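Section 8. Recording bathroom tasks: good practice for demonstrators and robot setup

Plavard Home Manipulation Guide, revision of 02/04/2020

8.1 Before you rely on this section

The bathroom routines in Plavard are learned from first-person recordings of people doing the job by hand. The rules below tell you how to make those recordings and what you may claim about the result. They replace the one-page Liang checklist. That checklist said a bathroom mat task was "low risk" and stopped there. Low risk to whom? It had nothing on wet tile, nothing on suction cups, and a sign-off box that could be ticked without opening a single recording.

Following this section does not make a robot safe to run in a bathroom. It makes your recordings usable and your paperwork truthful. Treat any supplier who tells you the two are the same with some suspicion, and that includes us.

8.2 Preparing the room

1. Clear the floor down to the items named in the task sheet.
2. Check the tile for standing water. Dry it, unless the task sheet asks for a damp floor.
3. Turn on the room light and record a short test. If the corners come out gray but the hands and the work are clear, carry on. If the fingers blur together, add a lamp.
4. Take off watches, bracelets and anything with long sleeves.
5. Write down the floor type, the item and the condition of the floor. "Bathroom, normal" is not a condition.

CAUTION: Glossy tile throws back glare that a vision system may read as an object, or as an edge. Do not assume the training set has taken care of this. Ask for the test recordings and watch them.

8.3 Handling the mat

6. Start on your knees with the mat within easy reach. Do not stretch across the toilet base or pull yourself up by it.
7. Work with both hands in view. A fold that hides your fingers for longer than a moment should be redone.
8. When you gather or fold the rubber, let the grip show. The robot has no use for a quick, clever fold it cannot see.

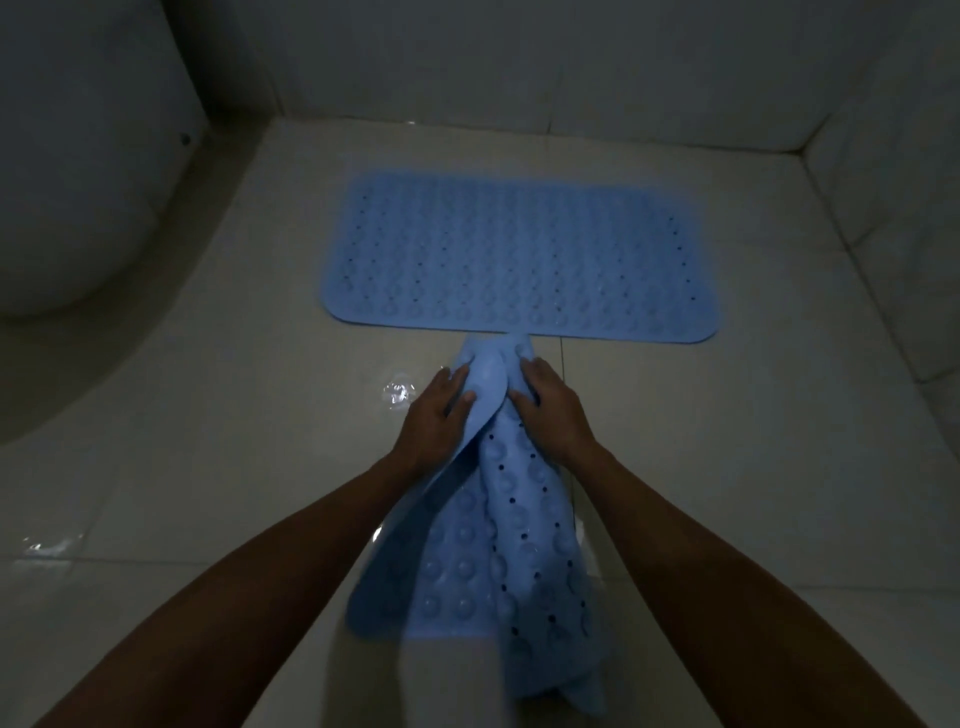

9. Keep the speed even. Older guides asked for "natural" speed, and every demonstrator had a different idea of what that meant. Move as you would if you were showing a child how to do it.
10. If you drop the item, keep recording and pick it up. Mark the drop in the log. A set with no drops in it has been cleaned up by somebody, and you should ask who.

NOTE: Suction cups hold to the floor in a way cloth does not. A controller tuned on towels will pull at a stuck mat with more force than needed. The Culto gripper settings that come loaded from the factory were, as far as we can tell, chosen for towels. Change them before the first run and write down what you changed.

8.4 Pressing and smoothing

11. Lay the mat flat, away from the foot of the wall.
12. Press with open palms and spread fingers. Go over the mat in small moves and do not slide your hands on a wet patch.
13. Watch your own shadow. With the light behind you, your head and shoulders darken the lower part of the work. Shift the lamp or turn your body before recording the set.

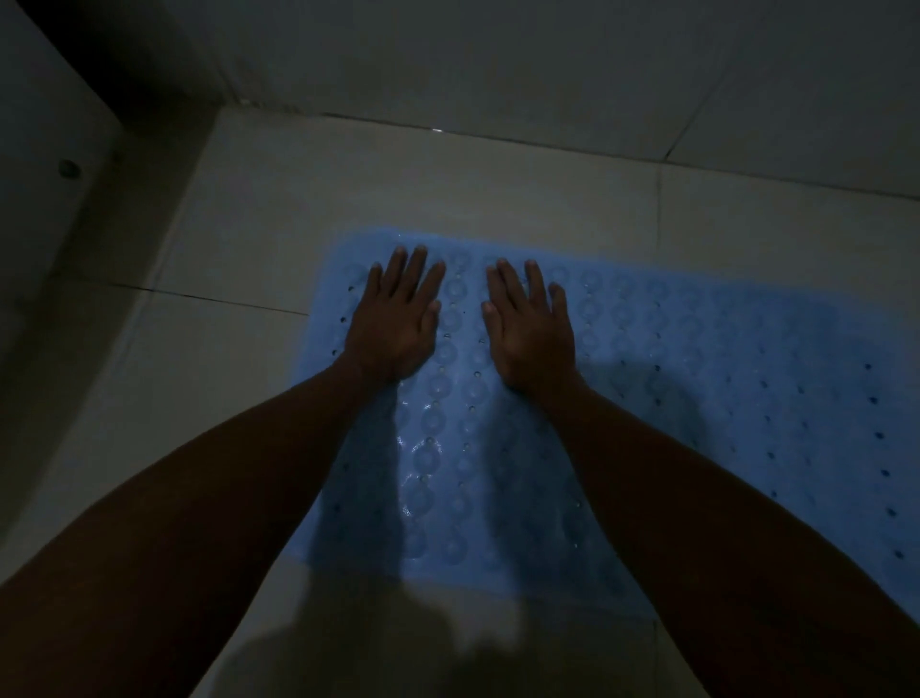

14. Lift both hands clear at the end and hold still for a count of eight. The software looks for this pause to mark the end of the task. It misses it more often than the brochure suggests, so note the end time by hand as well.
15. Do not trim the recording to make the pause tidy.

CAUTION: The force limit on the robot must be set and tested separately for pressing tasks. A person stops pressing when the floor pushes back. Do not take it on faith that the arm will. Test on a bare floor with no one inside the marked area, and keep a hand on the stop button.

8.5 Tasks with a second item

16. Place the second item where the task sheet says. If the sheet says "near the mat," send it back and ask for a better one.
17. Flatten cloth with the same open-handed press as in step 12.
18. Look for loose threads. Leave them if the task sheet allows worn items, and log them. A thread can catch in a finger joint, and a clean log will not help you find out why the arm stopped. 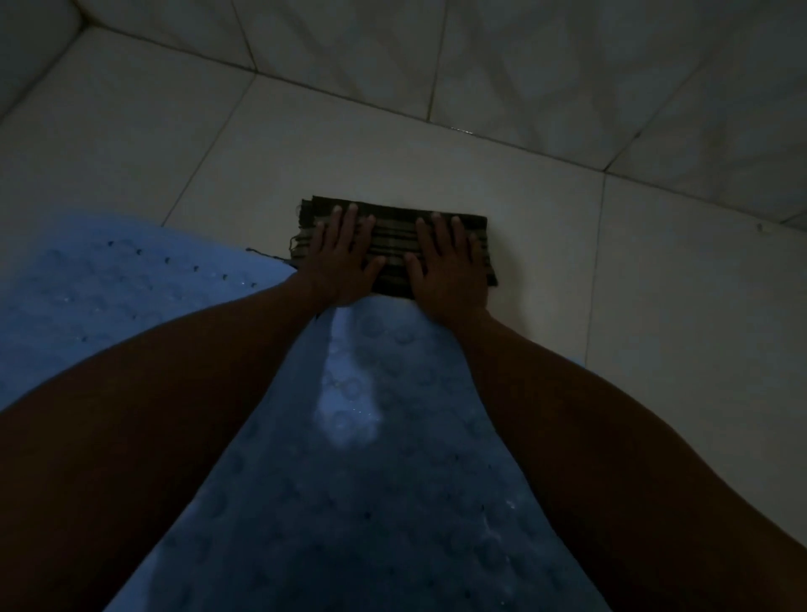

Figure 8-3. Pressing a folded striped cloth on the tile beside the mat. Note the loose thread at lower left.

8.6 Review and sign-off

19. Have a second person watch at least 60 recordings from each set, picked at random by the software and not by the demonstrator.
20. Reject any set in which the floor condition is missing from the log.
21. Do not quote the size of the set as proof of quality. The Udport trial passed some 2,000 recordings in November, and the first audit found the same dry floor in nearly all of them. The robot did well on that floor.
22. Sign with your full name. Initials are not accepted.

NOTE: If a step here conflicts with the safety rules at your site, follow the site rules and send us the conflict in writing. Continue to Section 9 for storage and deletion of recordings.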